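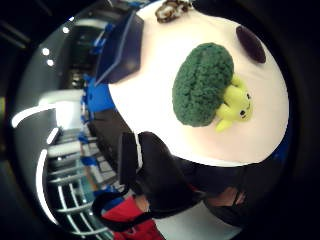
The broccoli plush on the round white table.

Soft toy washing day (and a few other things I do in March)

Every March I get the urge to wash things that haven't been washed since the fall, and the soft toys are always top of the list. They live on beds, on the floor, under the couch, in the car, and for one terrible week behind the dryer. I've ruined a few over the years, so most of what follows I learned by doing it wrong first.

Check the tag, then check the seams

If there's still a tag, read it. Ours are mostly chewed or snipped off, so I go by feel. Squeeze the toy all over. If it's soft and springy right through, the filling is probably polyester and it can go in the machine. If you feel beads, a hard box or anything that crunches, it's a hand job. Music boxes and battery packs stay out of the water completely, and if you can't get the pack out, skip down to the baking soda part.

Then go over the seams with your thumbs. A hole the size of a pea going in will be a hole the size of a lemon coming out, and you'll be picking white fluff out of the drain hose until Easter. Sew it up first! I use doubled thread and a plain whip stitch, small and close together. It doesn't have to be pretty. For arms and ears I go around twice.

In the machine

Each toy goes into its own zippered mesh bag, or a pillowcase knotted at the top if I've run out. Cold water, gentle cycle, lowest spin. I use half the detergent I'd use for clothes, and the liquid kind, because powder gets stuck in anything with a nubby or fuzzy surface. No fabric softener. It makes plush feel nice for a day and then it goes sort of greasy and picks up every crumb in the house.

Throw in a couple of old towels so the drum doesn't thump. Mine is a Nimar, a very basic model, and it walks across the laundry room if I put one big teddy bear in by itself. Light colors go with light colors, same as clothes. I once put a red dragon in with a white seal and we had a pink seal for the rest of its life.

By hand

For anything knitted, anything with stitched-on faces I'm worried about, and anything old, I fill the bathroom sink with cool water and a small squirt of dish soap. Push the toy under, press it, let it fill up, press again. Don't wring it. Change the water when it turns gray (brace yourself for that) and keep going until it's clear. Then roll the whole thing up in a dry towel and kneel on it. My kids think this part is hilarious and fight over who gets to kneel.

For one grubby spot I don't bother with the sink. A damp washcloth, one drop of dish soap, dab from the outside of the spot toward the middle, then dab again with plain water. An old soft toothbrush is good for chocolate. Try it on the bottom or the back first if the color is dark.

Drying, and please be patient

Drying matters more than washing. The outside feels dry hours before the middle does, and a toy that goes back on the bed damp will smell like a pond by the end of the week. I shape them while they're wet – pull the arms out, plump the heads, smooth down the fur – and lay them flat on a rack near a window. Turn them morning and night. Big ones take me 3 days, sometimes longer if it's raining.

If you have to use the dryer, use the no-heat setting with a clean tennis ball. Heat melts the tips of fake fur and it never comes back. Trust me on the bunny.

When it's really dry, brush it. A pet brush works on long fur, and a clean dry toothbrush is enough for short pile. Knitted ones just get a good shake and a fluff with your fingers.

The baking soda bag

For the ones that can't get wet, put the toy in a big paper or plastic bag with half a cup of baking soda, close it, and shake like mad. Leave it overnight, take it outside, and brush or vacuum it off (stretch an old pair of tights over the nozzle so you don't lose an eye). It won't take out stains but it does wonders for smells. My neighbor Do-yoon Ahn adds a day in the freezer afterward, in a fresh bag, for anything that came from a yard sale. I do that now too.

White tables

Since the toys end up on the table half the time, a word about keeping a white one white. Wipe up tea, turmeric and tomato sauce right away, and I mean before you sit back down. For everyday cleaning I use warm water with a little dish soap, then a dry cloth so it doesn't streak. Crayon comes off with a paste of baking soda and water, rubbed very gently in circles. Go easy, it can dull a shiny top. Ballpoint usually gives up with a bit of rubbing alcohol on a cotton ball, but test it somewhere hidden.

Don't put wet toys straight on a painted or wooden top. The dye can come through and so can the water. Put a towel down, and a tray under the towel if they're dripping.

Where to keep them all

Nets in the corner look cute and collect dust like you wouldn't believe. I've gone over to shallow bins that slide under the bed, one per kid, and when the bin is full something has to move out. Everything outgrown goes into a cotton bag with a cedar block. Don't vacuum-pack toys you care about, they come out with flat faces and some of them stay that way.

Several people have asked about the mesh bags. Mine are Drudar, the large size, and the zippers have a little elastic cover so they don't pop open in the wash. Any brand with that cover will do. The ones without it opened on me every single time, and I found a doll's sock in the filter last week that I think had been in there since summer.

Next month I'll get to the curtains, if the weather warms up enough to hang them outside.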